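Ticket: Oral history recordings, hill farm interviews - sound drops out partway through
Opened by: Oksana Sydorenko
Status: open, waiting on Hatice

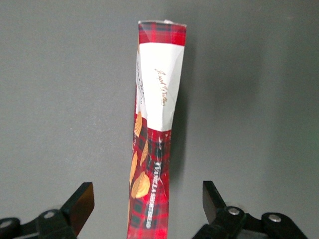 Right, so I'll try to put everything in one place, as I've already told half of this to Nithin on the phone and the other half to Seul-gi by email and I think we've all got slightly different versions of it now.

I'm writing up the life of Mrs Thampi, who kept sheep on her own at the top of the valley for most of her life and is the best talker I've ever sat down with. We've got 12 tapes of her, all copied to digital in August, and I'm working through them in Jemix so I can type up what she says and tag the names and places. Tapes one to five are perfect. Tape six goes silent in the middle of the story about the winter her father walked the ewes down through the drifts, and of course that's the one bit I really need for chapter two!

What happens: I open tape six, press play, all fine. At 2,236 seconds (Jemix only shows me seconds, I don't know how to make it show minutes) the sound stops dead. The little line keeps moving along as if it's playing. Then after a good long gap she comes back in, talking about a dog.

What I've tried so far:
Closed Jemix and opened it again. Same.
Restarted the laptop. Same.
Plugged in headphones, different headphones, then no headphones. Same every time, same second.
Played tape five straight after, to see if it was my laptop being silly. Tape five was fine the whole way through.

Update, same afternoon

Nithin asked me to play the file outside Jemix. I did, in the ordinary player that came with the laptop, and the sound is THERE. Not lovely, a bit hissy, but I can hear her quite clearly saying the snow was over the wall tops and they'd had to feel for the gate with a stick. So the recording isn't ruined, which is a huge relief, I'd been putting off telling her niece.

He also asked for the size of the file. The one on my laptop says 900 MB. The one on the shared drive says 900 MB too, so we're calling those the same.

Update, next morning

Seul-gi thinks Jemix makes its own smaller copy of each recording the first time you open it and plays that one instead of the real thing. If my laptop went to sleep while it was making the copy, there could be a hole in it. I do remember opening tape six and then going off to feed the hens, so I'm not going to argue.

She told me to go to Settings, then Storage, then Clear Working Copies. I did that. It asked if I was sure and I wasn't, so I rang her. She said my typing and tags are kept separately and wouldn't be touched. I pressed yes.

Opened tape six again and left it alone until the bar filled up (I sat there with it this time). Played from the same place. The sound carries on past 2,236 now - hooray! - and the bit about the gate is all there. But it's now running ahead of my typing. I click on a line and hear her say something from further on. The lines before the old gap are right and everything after is out, and it's out by the same amount as far as I can tell, 12 seconds each time I've checked.

Reply from Nithin Subramaniam

Good news about the sound. I think your typing after the gap was pinned to times in the broken copy, and the good copy is a slightly different length. Please don't fix the lines by hand yet. There's a Shift All Times option but I've only ever used it on a whole tape, and you only want it from one point onwards. Hatice has done this before on the Isteck quarry interviews, so I've passed it to her. Could you export what you've got and put it in the project folder before she starts?

Update

Exported, and it's in the folder called Skirnerard (that's the farm, for anyone new on this ticket, and yes, it's spelt two ways in the parish books, please leave my spelling alone). There are 300 lines in tape six and I'd be very sad to lose them.

I've carried on with tape seven in the meantime. I opened it with the laptop plugged in and the sleep setting turned off and it's behaving itself. Nandini Reddy has tape eight and says hers is fine too, though she hasn't got to the end of it yet.

Still to do:
Hatice to shift the times on tape six from the gap onwards.
Me to listen to the father and the ewes again from the start and fill in what I missed.
Somebody to tell me how to get minutes instead of seconds, please!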